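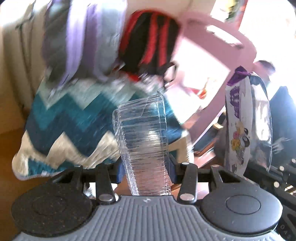
Clamshell tubs — keep or chuck?

vlasta_a
July 19, 2019
I've got a stack of clear plastic clamshells nested together and can't bring myself to bin them. They're great for yarn ends! My chevron blanket used 45 balls and the leftovers are everywhere.

drestance
Recycle them. The lids split by November and you'll be picking bits out of your wool.

Dušan J
Disagree, mine have lasted years. I start seeds in them too.

drestance
Seeds, fine. Wool wants a bag.

vlasta_a
Keeping 6 then, the rest can go. Does anyone's council take the clear ones?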